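Call for participants: safe work rules for two-arm robot cells

Zikia is looking for people to help us write a short guide of good practice for robots that handle clothes. We need 2 operators and one technical writer, from June 9, 2023 until the end of December. Experience with safety checklists is welcome but not required. You will test our draft, which has 49 rules, and tell us which ones are hard to follow during a normal shift.

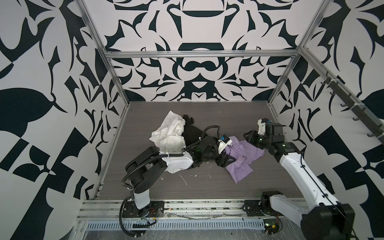
The rules on shared reach are the part where we need most help. They must say how near two grippers may come when one is closed on the edge of a shirt and the other is still open beside it. Cables along the arms and fabric lying behind them have their own chapter.

To apply, write to Nour Saab at Zikia, with no more than 300 words on your experience.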